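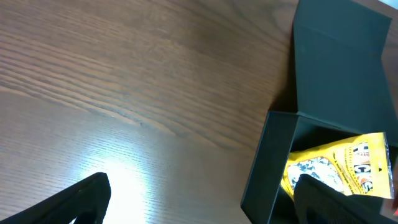
*Posted Sunday by the snack table person at Drinville*

## The snack box, round 2

Okay, so a bunch of you wanted to know how the snack box is going! I'm still using the dark green box with the fold-back lid (so dark it passes for black most of the day) and it still lives on the wood table, mostly because I love that grain and refuse to cover it with a tablecloth.

The yellow package went in first. I like one loud color in there, it makes the whole box look more cheerful, and people go for yellow before anything else. The crinkly wrappers do slide around, so I tip the big ones against a side and let the little ones fill in wherever they want.

My budget came to 49 dollars this time, and most of it went at Grolon, where I always walk in for two things and come out with a full bag. The rest is from the little Yu market over in Brurncombe (go in the morning, the good shelf is picked over by noon).

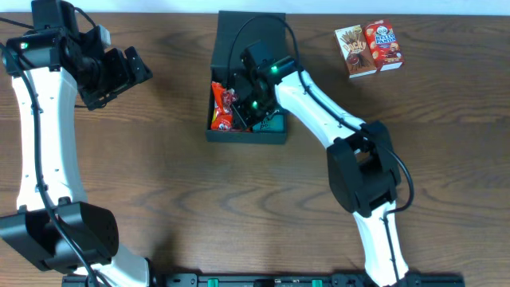

Red packets are my favorites to pack because they squish. You can crumple a few up against the left wall and still have room for something flat on the other side. Small boxes are the opposite, they take up a whole corner and won't budge, so I tend to leave those out on the wood until the end and see what space I've got.

Next round I want more salty stuff and maybe some dried fruit, if I can find a kind that isn't all sugar. If you've got a favorite that packs flat, tell me in the comments!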